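Bandura 48 protest songbook and chord set – review

Bought this in December, been meaning to write it up since. Quick one as I'm out the door at half past six for choir.

What you get: a spiral bound book, 48 songs, words and chords, plus a pack of laminated chord cards and a download code for the backing tracks. Peace songs mostly, sixties and seventies, a few union ones, some newer bits at the back. Published by Bandura, who did the carols book everybody in our group already owns.

Why I wanted it. We sing at the peace vigil in Vutevville, outside the library, once a month. Have done for years. Our old sheets were photocopies of photocopies, half the verses gone, and no two people had the same words to anything. Last straw was when we got to the third verse of a song against the war and one side of the pavement was singing about flowers and the other side about trains.

The book itself. Good size, lies flat on a music stand, stays open on your knee. Paper's thick enough that rain doesn't go straight through, and I have tested that more than I wanted to. Print is large. I can read it under a street lamp without my glasses, my neighbour in the altos can't but she can't read anything under a street lamp.

Chords are over the right syllables. Sounds like a low bar but try the Indita book, where they drift about half a line to the left and you end up changing in the middle of a word. Keys are mostly G, C and D. A few in E flat for no reason I can work out, bring a capo.

The selection is where people will argue. It's heavy on marching songs and light on anything slow. 11 of them are basically the same tune, verse swap, chorus, clap. Fine on a march, bit much at a vigil where you're meant to be thinking. I'd have liked more of the quiet stuff, the ones written after things had gone wrong and everybody had gone home and fallen out. Those are the ones that still hit me. Also very little by women until the last section, which in a book like this is poor.

Then there's the notes. Each song gets a half page of background and they vary a lot. Some are great – who wrote it, what strike or what war, what got changed later and by who. Others read like a record sleeve. "A generation raised its voice" and so on. Which generation, about what? My mum was there and mostly remembers being cold. I also think they smooth over how much the movement rowed with itself. One note mentions a split over whether to stay peaceful, gives it a single sentence and then off we go to the chorus. That split is the intresting bit! Would have happily lost the two pages of badge designs for it.

Chord cards. Nice idea, meh in use. They slip about, the ring they hang on is too small, and four of mine had curled by the second vigil. I keep them in the guitar case and never look.

Backing tracks. 17 songs only, not the whole book, and the box doesn't make that clear. Recorded by a group called Wuisan, decent voices, tempo a shade quick for a crowd of pensioners and one pushchair. The download code took me three goes, it's a zero not an O.

The cover wipes clean. Which you'll want, candle wax gets everywhere – book, gloves, coat, my scarf has never been the same.

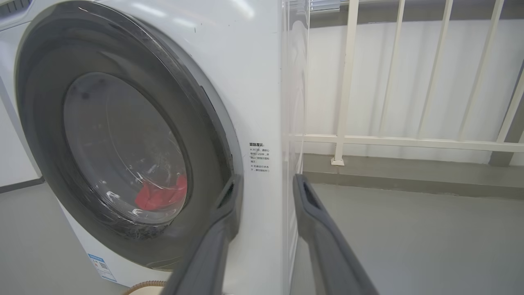
Front-loader, door slightly ajar, red cloth in the drum.

Compared with the others I've used. Indita's is cheaper and has more songs but the chords problem kills it for me, and the binding went in one winter. Doing your own sheets is free, and if your lot only sing the same six things then do that, don't buy anything.

Would I get it again? Yes, for the words. Having everyone on the same verse has made more difference than I expected, people who used to mumble are now properly singing, and a couple of passers by have joined in becuase we could hand them a book. We've ended up with enough copies to share one between two.

Good: size, print, chords in the right place, the better notes.
Bad: cards, too many marches, tracks missing, the woolly notes.

Four out of five. Would be higher if they redid the cards and let somebody grumpy write the history.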